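Cable vs. plastic pull cord for a retractable clothesline?
Stestau Home Forum > Laundry and Drying 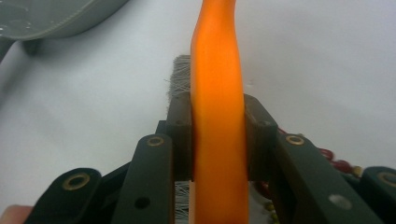
jrocha73
Posted 7/19/19
So the line itself is what I need advice on, the housing is fine. It's a wall-mounted retractable that came with the house, the Skarkden one with the gray cover. The line that was in it stretched so much that a couple of wet towels would drag on the grass. I took it out and now I have to decide what goes back in. The manual says to use their replacement only, but that is out of stock everywhere I looked.

The hardware store in town has vinyl-coated steel cable and a plain braided polyester cord. The span is from the back wall of the house to a post by the fence. We do all our laundry outside from spring until it gets too cold, sheets included. Anybody put either of these in a retractable?

Jaime

lam_line
Polyester. I have used it for years. The coated steel is good on a fixed line with a turnbuckle, but it doesn't like being wound on a small drum. It takes a set and then it comes out in coils and never hangs straight again.

Also once the coating cracks you get rust marks on your clothes, and those do not come out of white sheets.

TBodnar
I disagree with the above. We put coated cable in ours and it has been fine for four summers. The rust only happens if you buy the cheap stuff with the thin coating. Polyester sags. Everybody says it doesn't and then it does, especially with jeans.

I would take the cable any day for a heavy wash.

lam_line
Is yours a retractable or a fixed line?

TBodnar
Retractable, but I admit we leave it out most of the summer. I don't wind it in every day.

lam_line
OK, that is a fixed line then as far as the cable is concerned.

TBodnar
It's in a retractable housing, on a drum, and it winds in every fall. I don't know what else you would call it.

norbert_m
You are both right about your own lines. What matters is the drum diameter. Jaime, open the cover and look at it. A big drum will take thin cable. A small one won't, or it will for one season. The manual for mine lists a maximum line thickness on the last page, so check yours before you buy anything. If the line is too thick it won't all fit, and you find that out when there is still a yard of it hanging out of the wall.

Other thing: the spring. Do not take the spring side apart. I did it once and it let go and I had a bandage on my thumb for two weeks. Change the line from the drum side only, and put a screwdriver through the hole in the drum so it can't spin on you.

jrocha73
Thanks Norbert. I found the hole and used a big nail. The drum looks small to me, I can get my hand most of the way around it. The manual does have the line thickness but the page got wet at some point and I can't read the number.

Leaning toward polyester. How much does it sag in real life?

sukran.y
We have polyester and it sags some. With one load of shirts you don't notice. With bath towels and jeans together you notice. What I do is hang the heavy things at the two ends near the wall and the post and put the light things in the middle. My mother did it that way on a cotton line and it works the same on this one.

You can also use a prop. A plain wooden pole with a notch cut in the top, stand it under the middle of the line. Costs nothing if you have a pole.

Şükran

TBodnar
The prop is a good idea for any line. I'll agree on that one.

But hanging the heavy things at the ends only goes so far. If I have six pairs of jeans they are not all going at the ends.

taner_g
Has anyone tried the Dinano cord? It is sold for awnings but people use it for clotheslines. I have it on a fixed line at my parents' place and it hardly stretches at all. It is a bit slick so the pins slide toward the middle when it's windy. I changed to the wooden pins with the tighter spring and that mostly fixed it.

norbert_m
I looked at it and didn't like the price. For a clothesline I can't see paying that when polyester is a few dollars and you can replace it every couple of years.

taner_g
Fair. I had it left over from the awning so I didn't pay for it.

lam_line
Whatever you buy, stretch it before you put it in. Tie one end to a tree or the post, pull it tight, tie off the other end and leave it out overnight. Next day pull it tight again. Most of the sag people complain about is new cord that was never stretched. Then wind it on the drum under some tension. If you wind it on loose, the outer turns dig down into the inner ones and it jams when you pull it out.

Wash it too. New cord sometimes has something on it from the factory that leaves a gray line across a white shirt. Wipe it with a wet rag and a little dish soap.

sukran.y
Yes to wiping it. I wipe ours before every wash day because of the pollen. In February when it has been wound in all winter it comes out with a musty smell, so the first time out I leave it in the sun for a day with nothing on it.

jrocha73
Good tips. I went and bought the polyester this afternoon. It is tied between the post and the apple tree right now. The post moves a little when I pull on it, so I think part of my towel problem was the post and I was blaming the line.

norbert_m
Very likely. Is it set in concrete or only in dirt?

jrocha73
Only dirt, I think. I dug down a few inches and didn't hit anything.

norbert_m
Then fix that first. Dig it out, go down at least two feet, and lean it very slightly away from the house when you pour. The line will pull it straight. Give the concrete a full week before you hang anything on it, even if the bag says less.

TBodnar
I would check your frost depth before you settle on two feet. Ours came up crooked after the second winter and we had to do it over, deeper. A call to the county office will tell you.

norbert_m
True, depends where he is. Two feet is fine here.

taner_g
If you are digging anyway, think about moving the post a bit closer. A shorter span sags less with any cord. You lose some room but you could add a second hook on the fence and run the line back.

jrocha73
My wife wants the room for sheets so the span stays the same. I'll call the county about the depth and get the concrete after that. The line can stay on the tree until then, it reaches and it's in the sun until two or so.

sukran.y
Watch for birds if it's an apple tree. Keep the whites at the house end.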